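20/03/2020 | By Fouad Bennani
1 min read

So I finally got to the Dutlow lab tour, and of course I picked the day the humanoid quit! It had run 267 drawer pulls, then the left hand lost its grip signal and somebody hit the stop.

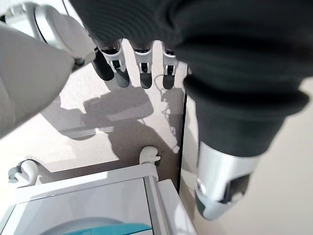 Sleeve, fingers and plenty of shadow at Dutlow.

The fault code was 93, which sent everyone to the Okel manual — a loose wrist connector, they guessed.
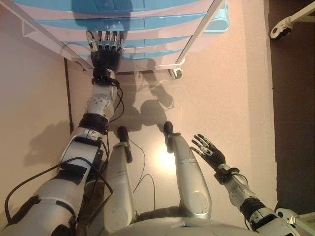
We all had to stay behind the tape until they'd logged it, and I missed my bus.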